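Obura Work Table, White Top

Item 32-W. In stock at Funstead, ships flat in one carton.

The Obura is a table. It has a top, it has legs, and it holds things up off the floor for as long as you need them held. We have sold tables with more ambition, and most of them came back.

It was drawn up for Funstead by Gaurav Tiwari, who also did the Morska shelf and the Flidex stool, and who was asked for a bench surface that people could use hard without feeling bad about it. He came back with a plain white rectangle. We asked if there was going to be anything else. There was not.

The top

Matte white, all the way across. We tried a gloss version early on and it showed us the ceiling lights every time we sat down to work, so that was the end of gloss. On matte you can find a dropped screw. You can also find everything else you have dropped, including crumbs, filings, sanding dust and whatever falls out of the bottom of a toolbox when you tip it to look for the thing that isn't in there.

White shows dirt. People call to tell us this. A charcoal top is just as dirty and keeps it to itself, and if that is what you prefer we sell the Obura in charcoal at the same price.

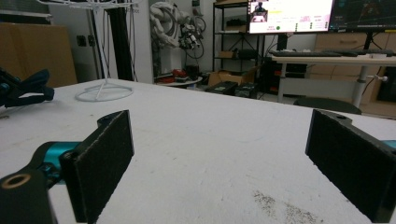

Obura in white, in use, with smudges and some grit on the top.

Gray scuffs are the usual complaint. Most are rubbed off from whatever was dragged across the table, and they lift with a damp cloth and a drop of dish soap. Older ones may want a melamine sponge and a bit of patience. Go easy with the sponge, as hard scrubbing in one spot will leave that spot shinier than its neighbors, and you will see it forever. Brush grit off before you wipe. Wiping first is how you make sandpaper.

Do not use acetone. We put this on a sticker on the underside, where it has never been read.

The legs

Four steel legs, powder coated, each with a leveling foot that turns by hand. The feet will take up a fair amount of slope in a garage floor. If your floor is worse than that, the table is not the problem.

Size and weight

Length: 53 inches
Depth: 32 inches
Load: 100 pounds, spread out
Carton weight: nearly 8 stone, according to our English supplier, who will not be moved on this. Get someone to take the other end.

The load figure is for things sitting still. It does not cover standing on the table to change a bulb, though we know what goes on.

Putting it together

Eight bolts, one hex key, both in the bag taped inside the carton lid. Lay the top face down on a blanket or on the flattened carton. Start all the bolts by hand before you tighten any of them. The legs are identical, so there is no left or right to get wrong, and still we had a call last December.

Common questions

Can two be joined? Yes. The joining plate is sold separately and goes underneath. The seam will be visible and will collect dust.

Can I clamp things to the edge? Yes, with a pad or a scrap of wood between the clamp and the top. Bare metal jaws leave a dent.

Does it wobble? Not if the feet are set. Give it a shove after the first week and snug the bolts again.

Is there a drawer? No. Gaurav was asked about a drawer – twice – and said that people only fill them.

Returns

Unused tables can come back in the original carton. Used tables can't, and with this one we will be able to tell.

Page last revised 13/09/2009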